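Posted 5/22/22 by Consuelo Sotomayor
Filed under: Things That Move, Workshop Kids, Ages 8 and Up

How a Robot Arm Picks Up a Box (and Why It's Harder Than You'd Think)

Try something for me before you read any further. Find a small box, put it on the table, and pick it up. Easy, right? You didn't have to think about how wide to open your hand, or how hard to squeeze. Your brain did it all while you were busy wondering what's for lunch.

A robot arm doesn't get any of that for free. Somebody has to build the hand, bolt it on, and then tell it what to do, one tiny piece at a time. I know because I've been doing it at our shared workshop, Plirnden, with my friends Patricio and Rasa. We've been at it for 3 months and I still get excited every time the fingers close!

The hand on a robot arm is called a gripper. Ours has just two fingers, and they work a bit like your thumb and pointer finger when you pinch a cracker. The fingers slide toward each other to close, and slide apart to open. To keep them sliding straight, you need something for them to ride on, like a train rides on tracks. Without the tracks, a finger tips to one side and whatever it's holding tips too.

Then there's the wrist, the part where the hand joins the arm. I thought that would be the boring bit. It was the bit that took us longest! If the wrist wiggles even a little, the hand wiggles a lot, because it's farther out. (Hold a long ruler by one end and shake it just a tiny bit. Watch the other end go.) Rasa took the screws out and put them back 9 times before she was happy.
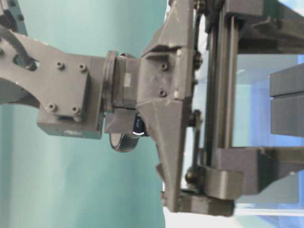 The gripper with a dark box between its two fingers.
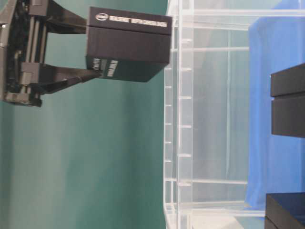 How does a robot know how hard to squeeze?

A motor moves the fingers, and the computer can check how hard the motor is working. When the fingers touch something solid, the motor has to push harder, and the computer notices. You pick a limit ahead of time, and when the push reaches that limit, the fingers stop closing and just hold.

Picking the limit takes a lot of practice runs. Too gentle and the box slides out. Too strong and you get a squashed box, and I have squashed some nice ones. Patricio keeps a notebook where he writes down every setting we try, and he's up to 300 lines now. His handwriting is terrible but the notebook has saved us more than once.

The next big thing is knowing where the box is. You and I just look. A robot can use a camera, but a camera only gives the computer a big grid of colored dots, and the computer has to figure out which dots are box and which dots are wall. Dark things can be tricky, and see-through things are worse. Light goes right through clear plastic and bounces off the edges in funny ways, so the computer may think there's nothing there at all. Bonk!

So we teach it slowly. First we move the arm to a spot and save that spot. Then another spot a little closer, then the last one, where the fingers go around the box. When you play the spots back in order, the arm goes from one to the next like connect-the-dots. It looks smooth and clever, but really it's following a list.

You can try this at home with a friend. One of you is the robot and wears a blindfold. The other gives orders, and the only words allowed are left, right, forward, back, up, down, open and close. See how many orders it takes to pick up one box from a clear spot on the floor. My nephew and I needed 13, and he still grabbed my shoe first.

In August we want to try softer things, like a rolled-up sock. Socks change shape when you pinch them, so I expect a lot of flopping.

Comments

Leandro Nieto: We did the blindfold game in my class and the kids wouldn't stop. One team added "a bit" to the word list and I let them keep it.

Grigore Matei: What do you put on the fingertips so things don't slip? My daughter wants to use rubber bands.

Consuelo Sotomayor: Rubber bands are a great start, Grigore! Wrap them flat so they don't bunch up - and tell her to write down which ones worked.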